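Repainting a steel parts bin – primer needed or not?

Posted in Workshop and Garage, August 2026

I have a big steel bin, open top, sides that slope in toward the bottom. It came from the Pudmont surplus yard and I want to use it for firewood on a covered porch. The paint is mostly sound on the outside but the floor of it is worn down to what looks like bare metal, and there are chips along the top edge. No deep rust yet, just a bit of orange dust in two corners.

I have most of a can of Pandico oil-based enamel left over from a trailer. Can I scuff the bin with sandpaper and put the enamel straight on, or do I need a primer first? I would like to get it done in a weekend. Also not sure if it is worth painting the inside at all when logs are going to be thrown in it.

Things I already have: a drill with a wire cup brush, sandpaper up to 300 grit, mineral spirits, a few foam rollers.

4 replies hidden, 3 shown

dromness_dave_no_more
Top contributor

You need primer on the bare spots. You can skip it where the old paint is tight and well sanded. Enamel over bare steel looks fine for one winter and then lifts in sheets, usually starting at a corner where water sits.

What I would do:

Wash it first with dish soap and hot water, then wipe with mineral spirits. Sanding before you clean just pushes grease into the scratches. Surplus bins often have cutting oil on them even when they feel dry.

Wire brush the rusty corners and any edge that is flaking. Press a strip of masking tape on the old paint next to each chip and pull it off fast. If paint comes with it, keep scraping until it doesn't.

Sand everything else. 300 is too fine for this, it polishes more than it cuts. Get something around 120.

Prime the bare metal the same day you sand it. I use the red Lysenko metal primer, but any rust-inhibiting one that says it goes under oil enamel will work. Two thin coats.

Then enamel. Read the recoat window on the can. Some of them want the second coat either within a few hours or after a couple of days, and if you go in between it wrinkles. That may kill your weekend plan.

One more thing, drill a few drain holes in the floor before you paint, so the cut edges get primer too.

gravel_and_gutters

Just spray it. I did a toolbox with rattle cans and no primer and it is fine 5 years later. It lives indoors though.

slatecorner
Member since March

Agree with the first reply about primer. On the inside I would go the other way and not bother with a finish coat on the floor. Anything heavy dropped in there takes the paint off again, and you end up redoing it every year.

Mine is gray and the sides have held up a lot better than the bottom. The floor is worn, and the pale sloping strip at the back is scuffed and scratched along its lower part, with a thin mark that looks like a crack toward the middle. I am leaving the lot alone.

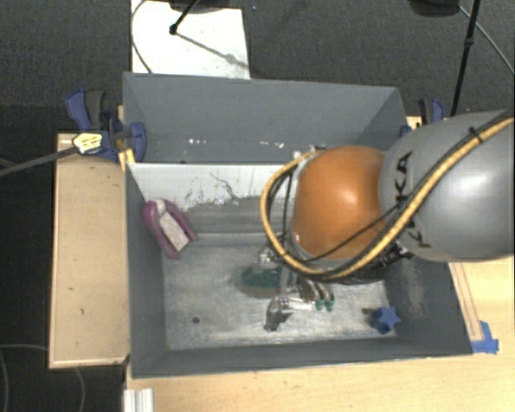
Costs and quantities

Primer and enamel for a bin this size will not be much if you already own the enamel. A quart of primer should be plenty. Don't buy a gallon, it skins over in the can. Foam rollers are OK on flat panels but they leave bubbles near the corners, so get one cheap bristle brush as well.

If you want something on the floor, lay down a loose wood slat rack. It keeps the logs up off the metal, lets bark and dirt fall through, and you can lift it out to sweep. I would check on it once before the wet season and touch up any new chips with primer from the same can.

Check the old paint with a lead test swab before you sand, too. Surplus yards rarely know how old their stuff is.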